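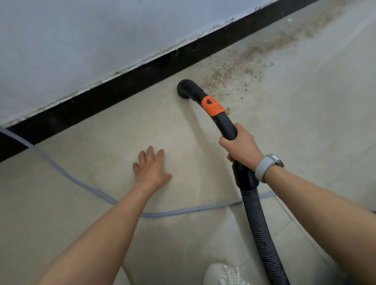
Section 4 of the Biltby club guide covers the edge-cleaning task, and the first claim to distrust is the one on our own poster, that the Biltby "learns to vacuum a room." It learns from hand demonstrations, and it learns whatever you feed it. Edges are where last year's entry fell apart. Before you teach one, look at how a person does it: nozzle pressed to the floor right at the black baseboard, dirt fanned out to one side of it, a free hand flat on the tiles to lean on. The Biltby has one arm and can't lean on anything. Keep that in mind when a teammate tells you the motion is simple.

### 4.1 Record the demonstrations

1. Clear the cord out of the nozzle's path before you start.
2. Start the Tokarz logger and wait for the steady light. A blinking light means nothing is being saved, whatever the screen says.
3. Clean one stretch of baseboard at your normal speed. Don't perform for the recording.
4. Stop the logger, label the run, and put down fresh dirt.
5. Repeat until you have 50 good runs. The Utach handout says nine will do. We tried nine, and the arm vacuumed the wall.

**Note:** Stains on the wall above the baseboard are not part of the task. Leave them alone in every run, or the arm will chase them.

### 4.2 Train and test

1. Copy the runs to the club laptop and open Plidard.
2. Set the arm speed to 60 percent. Higher settings look great on video and miss the corners.
3. Train, then test on a stretch of floor that appears in none of your runs.
4. Weigh the dirt cup before and after. "It looks clean" is not a result.

**Caution:** Keep hands off the floor near the arm during tests. The stop button cuts the arm but not the suction.

**Caution:** Plidard's score is computed on your own training runs. Our December model scored beautifully and left a stripe of grit along the whole hallway. Report the cup weight to the judges and leave the score out.

Guide revised 6/10/18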